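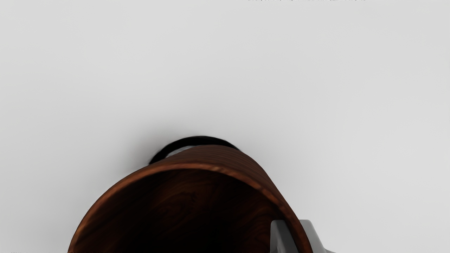

Pin meters read resistance between two points, and the number on the display is a conversion from that resistance using a curve for one species at one temperature. Everything in Mei-kuen's report (quoted in part below) has to be read with that in mind. The conversion also assumes that the moisture is distributed evenly between the pins, and in a blank that has been sitting in a heated shop it never is. The other input that gets ignored is grain direction. On a piece like the mug, with the grain in fine parallel streaks and plain to see on the outer wall, it is easy to tell which way to set the pins. On a rough-sawn blank with waxed ends and a gray face it is not, and I suspect some of the scatter in the Collitard readings comes from operators setting the pins whichever way was convenient. Conductivity along the grain is higher than across it. The difference is small in dry stock and grows as the wood gets wetter, so it is worst in the part of the range where people most want an early answer.

> On 16th August, Mei-kuen Sin wrote:
> We now have readings on all the cherry from the Collitard
> shed. The Pelov gives 12 percent on nearly every blank, with
> the short pins, on the side grain. The stock has been
> stickered under cover for 90 days. I rough-turned three
> blanks on the strength of those numbers and all of them moved
> in the week after. One opened a check from the pith side.

Ninety days under cover tells us very little without the starting condition and the thickness. I know the usual rule of thumb is stated as time per unit of thickness, but the rule was worked out for boards stacked with decent airflow on both faces. A square blank with sealed ends has a different ratio of surface to volume, and it loses moisture almost entirely through side grain, which is the slow direction. If the stack in the Collitard shed is the one Adanech described here last November, with the stickers out of line and the bottom course close to the slab, I would expect the lower blanks to be well behind the upper ones. Were the three you turned all from the same course?

The uniformity of the readings bothers me more than the value. A stack of mixed origin that reads 12 percent on nearly every piece has either been conditioned very carefully or is being measured only in its outer shell. The shell comes to equilibrium with the shed air quickly. With short pins you are in effect using the blanks as a hygrometer. You learned the humidity of the shed, and the core could be nearly anything above that.

> Before I rough out any more I would like to know whether to
> trust the meter at all. I have borrowed a Vieira pinless from
> the shop next door and it reads higher than the Pelov on the
> same blanks, but not by a constant amount. I set it to the
> density value in the booklet.

That the pinless reads higher is consistent with a wet core. It samples a field that reaches some distance into the wood, weighted toward the surface, so it picks up part of the gradient. I would not try to reconcile the two instruments by adjusting the density setting until they agree. You would be removing the one piece of evidence you have that the shell and the core differ.

The non-constant offset has at least two possible causes, and your data do not separate them. One is a real difference in core moisture from blank to blank. The other is density. The pinless type responds to the total mass under the plate, wood and water together, and the setting in the booklet is a species average. Cherry varies enough between trees, and between heart and sapwood within one blank, that the average can be off in either direction. Sapwood on one face and heart on the other is enough to give two readings from the same piece. Air gaps matter as well. If the face is rough-sawn, plane a flat on it before you put the plate down, and keep your hand and the bench away from the far side. Steel bench tops are particularly bad.

What I would do is an oven-dry check on a few pieces. It costs some wood, but you already have one blank with a check in it, and that one is the obvious candidate.

The procedure, for those on the list who have not done it:

Crosscut the blank well away from the ends. The first slice in from a sealed end is not representative, so discard it. Take the next slice as your section, thin along the grain so it will dry in a reasonable time. Knock off the loose splinters and weigh it at once. If you cannot weigh it at once, wrap it tightly in plastic and squeeze the air out. A thin cross section loses water through end grain on both faces and the weight drifts while you look for the scale.

For the gradient, cut a second slice next to the first and split it into a shell and a core. A bandsaw is adequate for this if the blade is sharp. A dull blade heats the cut and drives off water. Mark the pieces in pencil, not with tape, and weigh them separately.

Dry the sections in an oven held slightly above the boiling point of water. A kitchen oven will do if you check it with a separate thermometer, as the dial is often wrong, and if it will hold without cycling far over the set point. Charring loses wood substance and makes the result too high. A microwave can be used on low power in short bursts, but I have scorched the center of more than one section that way and no longer recommend it for core samples.

Weigh at intervals until two successive weights agree to the resolution of your scale. The loss in weight divided by the final dry weight, times one hundred, is the moisture content. Divide by the dry weight and not the starting weight. This mistake comes up on the list every winter and it always makes the wood look drier than it is.

If shell and core come out close together, then the meter was right, and the movement came from somewhere else, probably stress. Stress is worth testing for in any case. Cut a third slice and saw it into a fork with two outer prongs. If the prongs pinch together right away, the stock is casehardened and it will move when hollowed no matter how dry it is. If they stay straight at first and then bend over the next day or so indoors, you are mostly seeing a moisture gradient even out. Air-dried stock is seldom badly casehardened, but I recall that part of this lot went through the small Lendden kiln before it was sold on. If anyone can say which part, that would save a lot of guessing.

> Adanech thinks I should just rough everything now and leave
> the walls thick. My worry is losing more of them to checks.

I side with Adanech here, with some reservations. Roughing out removes the core, and the core is where the trouble is. A hollow form with an even wall dries from both sides and has much less internal restraint than a solid blank. The blanks that contain pith are a separate matter. Tangential shrinkage is larger than radial, and a full round with the pith in it cannot accommodate the difference without opening somewhere. No drying schedule fixes this. Split those blanks through the pith or bore the center out completely. Your note says the check came from the pith side, so I would look at the remaining ends first and sort them on that alone.

On wall thickness, the usual allowance is a tenth of the diameter. Thicker is not safer past that point, as a heavy wall begins to behave like a solid blank again. Evenness matters more. The place people get caught is at the bottom, where the floor is left thick for the chuck tenon while the wall is already close to size. The wall shrinks, the floor lags, and the check starts in the corner between them. Turn a small relief there and coat the end grain of the base with wax emulsion. Leave the side grain bare.

After roughing, weigh each piece and write the weight and the date on the base. Weigh again at whatever interval suits you. When the weight stops falling, the piece is at equilibrium with the room it is in, and you need no meter to tell you so. I keep roughed pieces in paper sacks for the first six weeks and then put them on an open shelf. In a dry shop, double the sacks. In a damp one, watch for mold and open them sooner.

To answer the actual question about trust – the Pelov is probably doing what it was built to do. Fit the long insulated pins, drive them to different depths in steps, and write down the reading at each depth with the temperature of the wood. Apply the temperature correction before the species correction if the booklet gives both as tables. Without insulated shanks the reading is dominated by whatever wet layer the pins pass through, usually the surface after rain, and a deep reading means nothing.

If you send me the shell and core weights, I will put them next to the figures from my own stack. Please include the position of each blank in the shed if you still have it.

The bandsaw blade question from the same message I will leave to someone who has used that width on green stock. I have only used it dry.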